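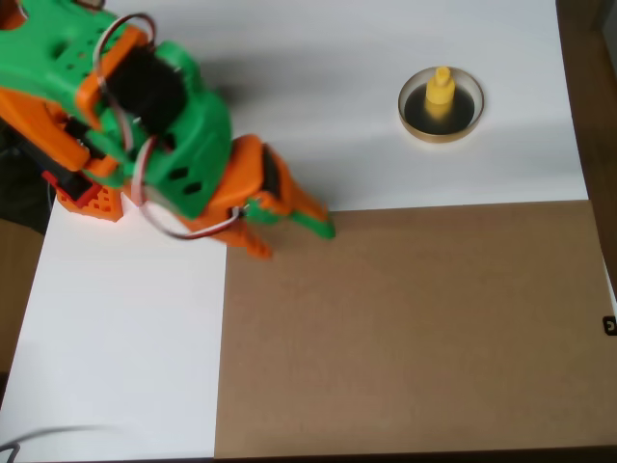 Yellow stepped piece standing in the round dish, brown cardboard on the white tabletop.

Stodora Small Things
README, release 2

Welcome! Stodora Small Things is a collection of over 3,000 pictures of little objects on tabletops, with a short written note for every one. The subject is the modest business of putting a small thing in a dish, on a sheet of card, or next to another small thing. We love this stuff, and we hope some of that comes through in the notes.

What's in it

The pictures are grouped into 33 layouts. A layout is a surface, whatever covers part of it, at least one holder (a dish, a tray, a lid) and at least one piece. Pieces are small enough to pick up between two fingers: pegs, caps, spools, stacking bits, game counters. Holders are mostly shallow, and they are often the prettiest thing on the table - have a look at what a translucent rim does to the edge of a dish with a dark base.

Stepped pieces have their own group because they are so much fun to describe. A wide body with a narrow peg on top reads completely differently from above than it does from the side, and a dark base will sometimes give you a faint reflection of it too.

Files

pictures/ holds the pictures, one folder per layout
notes.csv has one row per picture
layouts.csv has one row per layout, with surface and covering
words.txt is the word list we write from
CHANGES.txt lists what moved between releases

Columns in notes.csv

picture: file name without the ending
layout: layout number
holder: shape and rim, in words from words.txt
piece: color first, then shape
place: in holder, on covering, on bare surface, or between
stance: upright, lying, leaning, or unsure
remark: free text, often empty

"Between" is for a piece that straddles two areas, such as the line where cardboard meets the tabletop. Please keep using "unsure" when you are unsure. Kianoush Pakzad went through every "leaning" row in December and moved a good many of them there, and the column is much better for it.

Words we settled on

Dish: round, shallow, wider than it is tall.
Tray: anything with straight sides.
Sheet: flat card or paper, laid down and not folded.
Stepped: changes width once or more, with a clear ledge.
Peg: the narrow part of a stepped piece, or a narrow piece by itself.

We don't name a material unless the person writing the note handled the piece. "Yellow stepped piece" is a perfectly good entry.

Who wrote the notes

Sigita Avotiņš and Forough Abbasi wrote most of them, and Touran Ranjbar did the second reading. Liv Dahlgren put together words.txt and is the person to argue with about trays (she enjoys it!).

Known gaps

Pale pieces on white tabletops are thin on the ground. So are oval dishes - we have them in only 11 layouts and would gladly take more. Soft shadows were sometimes noted in the remark column and sometimes left out, so don't count on that column for lighting. Layouts with two holders use the holder column for the one nearest the piece, and the other goes in the remark.

Adding your own

Send a folder of pictures and a filled-in notes.csv. One kind of surface per layout, please. New words for words.txt are very welcome, with a line saying what you mean by them.

Last edited Mon 10 March. The change in this edit was to the stepped group: "two-part" is gone from the piece column and those rows now say "stepped".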